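Bokuston Library to extend computer lending program

Bokuston Library will extend its home computer lending program to the Millet and Pludmont branches in October, following a decision by the library board to fund the service for a further year.

Under the program, members aged 16 and over may borrow a refurbished laptop for four weeks at no charge. Loans may be renewed once if no other member has placed a hold. The Bokuston branch recorded 1645 loans in the past financial year, with most borrowers using the equipment for job applications, study and government services.

The extension will add 52 laptops to the collection. Priority will be given to households without a computer, and to students enrolled at Nistiner College, which has contributed to the cost of the new equipment.

Branch services manager Armelle Joly said demand at the two smaller branches had grown steadily since the local internet café closed.

"Members in Millet have been travelling to Bokuston to collect a laptop and again to return it," Ms Joly said. "They will now be able to do both in their own neighbourhood."

Each kit will include a charger, a carry bag and a printed guide in large type. A mouse may be added to any loan on request, and left-handed members should let staff know when booking.

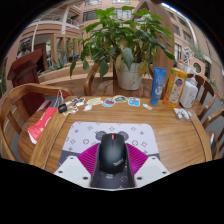 A refundable deposit of $50 applies to members who joined within the past three months. Concession card holders are exempt. Lost or damaged equipment will be charged at replacement cost, to a maximum of $100.

Program coordinator Thanasis Vlachopoulos said all files and saved passwords would be erased when a laptop was returned, and members should copy their work to their own storage beforehand.

Bookings may be made at the service desk of any branch or by telephone from 9.30 am.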